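Immersion heater tripping the supply – Flelside community building

The hall at Flelside has a Famari cylinder of 300 litres with two immersion elements. The lower element trips the breaker after 30 minutes or so. The upper element gives no trouble. Is a replacement element sufficient, or should the cylinder be drained and inspected?

Reply 1
Replace the element. Ours at Plilutwood did the same.
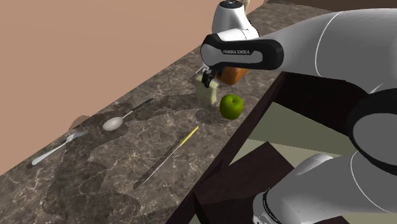 Reply 2
The lower element should be isolated and tested for insulation resistance by a qualified electrician before any part is ordered. Scale is a common cause in hard water districts. Where a worktop stands in front of the cylinder cupboard, please allow for its removal – a long marble counter with pale veins, set against a plain wall, is heavy and will require two persons. The thermostat should be renewed at the same time.

Reply 3
Check the cable as well.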